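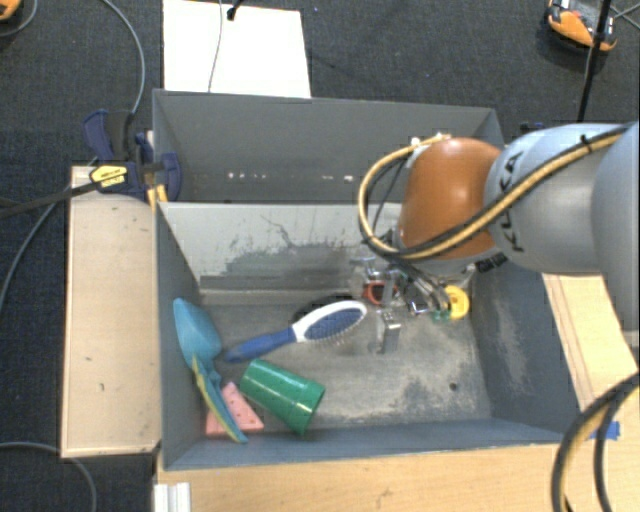 Sisby opens repair and reuse shop in former Baysal shoe warehouse

SISBY, August 2024 – A shop selling repaired household goods will open in the former Baysal shoe warehouse on Canal Road in September, the reuse charity Plemenero has announced.

The shop will sell lamps, kitchenware, small furniture, tools and bicycles given by residents. Electrical items will be tested before they go on sale and will carry a 12-month guarantee. Prices will start at £5, and no single item will cost more than £100.

Plemenero has run a collection point at the Stomano car park for the past two years. In the last financial year it took in 392 bicycles, most of which were sold on at weekend markets.

"We were turning things away every weekend for lack of storage," said Hatice Sönmez, director of Plemenero. "The warehouse has a loading door, dry floors and a bus stop outside. We have wanted a place like it for a long time."

The ground floor will hold the shop and a repair counter, where customers can bring in their own items and pay for parts only. Evening classes in sewing, chair caning and bicycle repair will be held upstairs. Annag Dunbar, who teaches the sewing class at Stomano, will move her group to the new site.

The building has stood unused since Baysal moved its stock out of town. Work on the roof and heating has been completed, and a ramp is being fitted at the side entrance.

Donations can be brought to Canal Road once the shop opens. Until then the Stomano collection point will keep its usual hours. Mattresses, fridges and car seats cannot be accepted.

Media enquiries: Mireille Carré, press office, Plemenero
Donations and collections: Recep Şimşekoğlu, Plemenero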